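July 19, 2020

Up early because the kitchen was already warm. Finished the last of the bread and wrote two letters, one to Léonie Tessier about the December booking at Fitcombe, and one to the water company, who have charged us for the garden tap again. The bill was $54 last quarter and I see no reason it should be more now with the beans done.

Hervé rang while I was looking for stamps. He and Bastien had started on the walk without me, since I said my knee was bad, but they wanted to know which side of the river the path to Broltstead goes. East side until the footbridge, then west. I have told them this before. He said the bridge has a new handrail on one side only.

After that I sat down with the family papers. I am up to the box from Monique Renaud, which is mostly receipts and seed catalogs, with a few letters from her uncle in between. He kept bees at Hedero before the road was widened and wrote down the weather every day. One winter he has snow on 10 days running and then a single line, "Lost the brown hive." I typed that year up and saved it in both places. I have learned not to trust one copy. The old hard drive took the first batch of transcriptions with it, and I did those pages all over again in the spring. 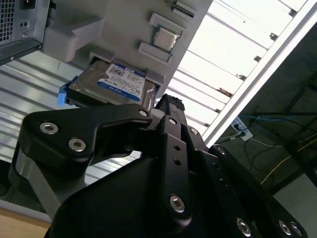

Hard drive part of the way into its bay, processor above.

The typed file is now 739 pages, counting the index, and the index is a mess. I have the same farm under three spellings. Aldo Longo says to pick the oldest spelling and put the others in brackets after it, and I think I will do that, though it means going back through the first two notebooks. Aldo also wants the photographs numbered. I said after the summer.

Lunch was cold potatoes and an egg. Slept a bit afterward with the window open and woke up when the neighbors started on their hedge.

In the afternoon I went through the uncle's letters from the Eyvindsson place, where he worked two seasons. His handwriting is worse there, small and slanted, and he writes across the page when he runs out of paper. I got through four letters and left gaps for the words I could not make out. One looks like "harness" but could be "harvest" - either would fit. I will ask Monique to look at it. She could always read him better than I can.

Bastien and Hervé were back before supper, both sunburned. They had missed the turn at the footbridge and come out by the quarry. Bastien had a bag of cherries from a stand on the road and we ate those on the step. He asked if I had put the letters on the second drive yet and I said yes, all but the last four.
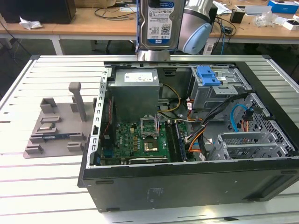 Left for tomorrow

Mail both letters. Type up the last four from Eyvindsson and copy them over. Start on the farm spellings with the first notebook. Call Monique about the word. Tomatoes need tying up, the tall ones by the wall first. Ask Hervé for my map back.

2 comments
Last updated: the same evening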